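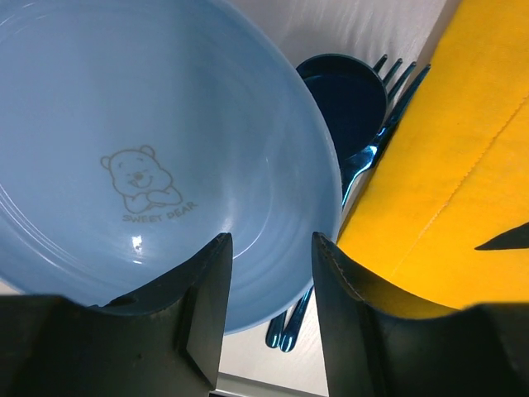
The blue bear plate, marked SWEET PEAR.

Trallevholm countertop dishwasher: review after one winter

I bought the Trallevholm in the fall, when we moved into an apartment in Brallcombe with no room under the counter for a full-size machine. It cost 465 dollars from Ratanaporn, the kitchen store on the main street, and I paid for it myself. It has run at least once a day since then, usually at night.

Setup

The box is heavy and awkward, and you will want a second person to get it up onto the counter. Inside are the machine, a fill hose, a drain hose, a faucet adapter and a plastic jug. You can connect it to the faucet or fill the tank by hand. I used the jug for the first week and then gave up and connected the hose. The adapter fit our faucet once I had taken out the old washer, which the manual mentions only in the troubleshooting section at the back.

Check the height of your upper cabinets before ordering. The door opens downward, so that was no trouble, but the hand-fill port is on top, and with the machine pushed back under our cabinets I could not get the jug to it. It now sits a little forward of where I wanted it.

Washing

The normal cycle does a good job on anything from the same day. Oatmeal left in a bowl since breakfast does not come off unless you soak it first. Egg is the same. The heavy cycle handles both, but it takes more than 2 hours and heats up the kitchen.

Glasses come out clear if you use rinse aid. Without it we had spots after every load. The manual says to set the softener dial by your water hardness, and I left it at the factory setting until April. Turning it up two notches made more difference than changing detergent did.

Kids' dishes were my main worry. Printed plates tend to fade in a dishwasher, and ours get used until they break. I put them on the top side of the rack, on the short cycle, with half a tablet. I can't say how they will look in a few years. One plastic cup from a different set warped on the heavy cycle, and I blame myself for that one.

Loading

The single rack is the weak point. The tines are set close together and lean back at an angle that suits flat dinner plates. Anything with a deep well takes up two slots. Bowls have to go along the front, and if you put a large one there it blocks the spray arm. Spin the arm by hand before you close the door.

The silverware basket is fine. It has a lid with slots that I took off the first day and have not put back.
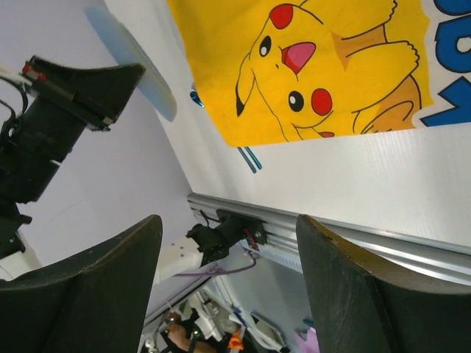
Xolani Jacobs wrote to say that the rack can be improved by bending every other tine forward with pliers, a little at a time, and that the coating has held up since. I have not tried it, and I assume it would be the end of the warranty.

Noise and drying

The wash is quiet enough to talk over. The drain pump is loud and comes on without warning near the end. Drying is poor with the door shut. I open the door when the cycle ends and leave it for an hour, and then only the plastic needs a towel.

Compared with the Fukolance

My sister has the Fukolance, which costs 100 dollars less. It has a better rack and a worse door seal, and hers leaked twice in the first month. It also has no hand-fill tank, so you need a faucet that takes the adapter.

I would buy the Trallevholm again at this price for a household of two or three. Replacement filters are sold separately and were out of stock when I last looked.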